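El brazo que decía que sí

Quedé con Gwion Humphreys en la cafetería que hay debajo de las oficinas de Pinance, y lo primero que hizo al sentarse fue apartar las tazas y abrir el portátil. Yo venía a preguntarle por el fallo de junio (ese del que en Hudarov todavía se habla en voz baja) y él venía, se notaba, con ganas de contarlo. «Mira, lo más tonto es que todo daba verde», me soltó antes de que yo encontrara el bolígrafo. «El simulador decía pieza cogida, el registro decía pieza cogida, y la pieza seguía en el suelo tan tranquila.»
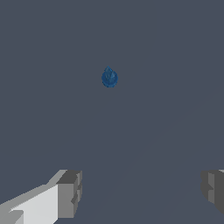 Imagen: simulación de Sketudier / cortesía de Gwion Humphreys

Sketudier es el entorno donde el equipo ensaya los agarres antes de pasarlos al brazo de verdad. Habían lanzado una tanda de 3,000 intentos con piezas pequeñas y el programa dio por buenos 2,575. ¡Una maravilla! Hasta que alguien se puso a mirar las repeticiones una por una, y ese alguien fue Ifor Rowlands, que lleva la parte de seguridad y que, según Gwion, no se fía ni de su propio despertador.

«Ifor me llamó y me dijo: aquí hay más de 900 que no me creo», recuerda. Yo le pregunté cómo se puede equivocar tanto un programa y se rio un buen rato. Resulta que la señal de éxito dependía de una orden, la de cerrar la pinza. Si la orden salía y el controlador la aceptaba, se apuntaba un acierto. A la pieza no se le preguntaba nada, por así decirlo. «Y yo escribí esa línea, ¿eh?, que conste. La escribí un viernes por la tarde, o con cabeza de viernes, que para el caso es lo mismo.» 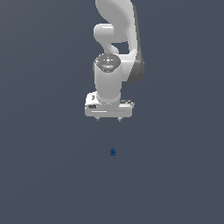 El error, además, no venía solo. Me explicó (dibujando en una servilleta, porque el portátil se le quedaba corto) que había un segundo fallo debajo: la altura a la que la mano tenía que pararse se calculaba con la medida de otra pinza, una anterior, más larga. Así que en muchos intentos el brazo bajaba, se detenía demasiado arriba, cerraba los dedos en el aire y subía tan contento. «Un fallo tapaba al otro. Si el registro hubiera sido sincero, lo de la altura lo pillamos en una mañana.»

Y claro, le pregunté lo que usted se estará preguntando: ¿llegó eso a una máquina real? Llegó, pero poquito. Hicieron 2 pruebas en la nave, con el brazo a velocidad reducida y la zona cerrada. En la primera no pasó nada. En la segunda, el brazo se llevó a la bandeja de salida una pieza que no tenía, abrió los dedos encima de nada y dio paso al siguiente puesto, que arrancó en vacío. Alguien pulsó la parada de emergencia y ahí se acabó el día. 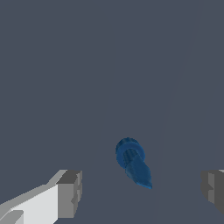

La solución tardó más de lo que él pensaba. Lo primero fue separar las dos cosas, que la orden fuera la orden y el resultado fuera el resultado, y para eso el programa tenía que comprobar dónde estaba la pieza al terminar. Luego vino la orientación, que le dio unos cuantos dolores de cabeza. Una pieza como la azul, con su disco ancho en un extremo y la punta en el otro, tumbada en diagonal sobre el gris, no se deja coger igual por cualquier lado, y Gwion quería que cada intento guardara también cómo estaba colocada. «Antes guardábamos un sí o un no. Ahora guardamos la postura, la apertura de los dedos y la distancia. Ocupa muchísimo más y me da igual.»

También cambiaron el procedimiento, y de esto presume bastante. Ningún ensayo pasa a la nave sin que una persona haya visto una muestra de las repeticiones, y tiene que ser alguien que no haya tocado el código. A la norma la llaman Nicholas. Le pregunté por qué y me dijo que era una historia larga, que otro día. 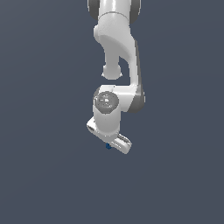 Ifor Rowlands, a quien escribí después, lo ve con bastante menos alegría: me contestó que el cambio de código está bien, pero que a él le preocupa el otro puesto, el que arrancó en vacío sin comprobar nada por su cuenta. «Arreglamos al que mentía», me puso, «y al que se lo creyó todavía lo estamos revisando». Pide un sensor en la bandeja, y lo pide por escrito.

Se lo comenté a Gwion por teléfono y suspiró. El sensor está pedido, me dijo, y mientras llega ese puesto se arranca a mano.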